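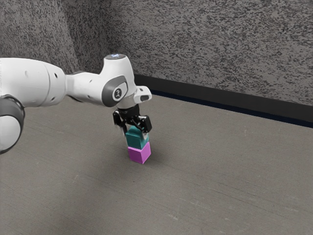 My gravy goes lumpy every single time, and can we please start with that? So went the first question on the feedback cards after our last class, and four more cards said pretty much the same thing in different handwriting. Fine by me! Gravy it is, along with white sauce, cheese sauce and the shiny kind you get on a stir-fry, because the trouble is nearly always the same trouble.

Sauces and Thickeners
Handout for Session Three, Grostport Evening Kitchen
12/11/25

What you need to bring
An apron, a container with a lid that really closes (remember the soup), and a whisk if you have one you like. The whisks in the Vellton building are the big balloon kind and they don't get into the corners of a small saucepan. I bring my own flat one from home and I'm not lending it out again.

Why lumps happen
Flour and cornstarch are both mostly starch, and starch swells up when it gets hot and wet. That's what thickens a sauce. If you drop a spoonful of dry flour into hot liquid, the outside of the spoonful swells right away and turns to glue, and the flour in the middle never gets wet at all. You've made a tiny dumpling. Stirring harder just gives you several smaller dumplings.

So the whole job is getting the grains apart from each other before they get hot and wet. You can do it with fat or you can do it with cold water, and the rest of this handout is those two methods plus what I do when I've messed up both.

Method one: the roux
Melt the butter over medium heat. When it stops foaming, add the same weight of flour, all at once, and stir. It will look like wet sand and then loosen up. Keep it moving for a couple of minutes so the raw flour taste goes away. For a white sauce, stop while it's still pale. For gravy, keep going until it's the color of peanut butter and smells like toast or nuts. A darker roux tastes better but thickens less, so you'll want a little more of it.

Now the milk or stock. Pour in a small splash and whisk until it's smooth. It'll seize up into a thick paste and you'll think you've ruined it (you haven't, everyone thinks this). Another splash, whisk again. Once it looks like thick pancake batter you can relax and pour in the rest in a steady stream.

I used to be very strict about cold milk into hot roux. I've loosened up. Warm milk works too, and it gets you to dinner faster, as long as you go slowly at the start.
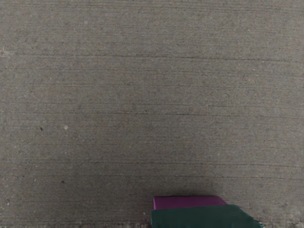
Then you have to let it come to a simmer, and people skip this all the time. The sauce won't reach its full thickness until it bubbles, so if you judge it too early you'll add more flour and end up with wallpaper paste ten minutes later. Turn it down once it bubbles and give it five minutes or more on low, stirring now and then and scraping the bottom.

Amounts for our class batch of white sauce:
Butter, 80 grams
Flour, 80 grams
Whole milk, 1000 ml
Salt, a good pinch, then taste
Nutmeg, if you like it (I do, but go easy)

For cheese sauce, take the finished white sauce off the heat, wait a minute, and stir in 200 grams of grated sharp cheddar by the handful. Off the heat really matters. Boiling cheese goes stringy and oily, and there's not much you can do for it after that. Grate it yourself if you can stand to, as the bagged stuff has a powder on it that can leave the sauce a bit gritty.

Method two: the slurry
A slurry is cornstarch stirred into cold water. Use one tablespoon of cornstarch and two of water for each cup of sauce you want to thicken. The box we keep in the class cupboard is Văn, and any plain cornstarch will do the same thing at home.

Stir it again right before you use it, since the starch sinks to the bottom of the cup and sets like cement while you're busy chopping. Get your sauce simmering, pour the slurry in while you stir, and it'll go from cloudy to glossy in a minute or so. Then stop cooking it. Cornstarch thins out again if you boil it hard for a long time, and very sour sauces can thin it too, so add your lemon juice or vinegar at the end.

It's great for stir-fries and fruit sauces. I don't love it for a roast gravy (too shiny for me, and a little bit like jelly when it cools), but my sister-in-law makes hers that way and people ask for seconds, so suit yourself.

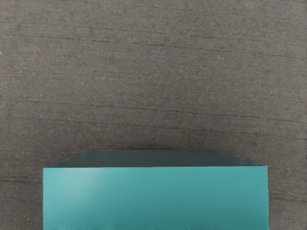

Fixing a sauce that went wrong
Lumpy: push it through a sieve into a clean pan. The stick blender also works, though it can make a cornstarch sauce runny.
Too thick: whisk in warm milk or stock, a splash at a time. Taste it again for salt afterward.
Too thin: simmer it with the lid off, or mash a spoonful of soft butter with a spoonful of flour and whisk in little bits of that. Give each bit a minute before adding the next.
Tastes like flour: it needs more time on low heat. Be patient with it.
Scorched on the bottom: don't scrape! Pour off what comes freely into another pan and taste it. If it tastes burnt, start over.
Skin on top: whisk it back in while it's hot. Next time, press a piece of parchment right onto the surface.

Keeping leftovers
White sauce and gravy keep three days in the fridge. They set firm when cold, so warm them gently with a splash of milk or stock and whisk. Flour sauces freeze okay, with some whisking afterward. Cornstarch ones tend to weep and go spongy, so I'd eat those up.

To try before next time
Make a half batch of white sauce on your own stove and write down how long it took to thicken. Your burner won't act like the ones in our kitchen. If you've got a heavy pan like the Cundo ones we use in class, use that; with a thin pan keep the heat lower and stir more. Next session is pie crust, so put your butter in the fridge the night before and leave it there until you walk out the door.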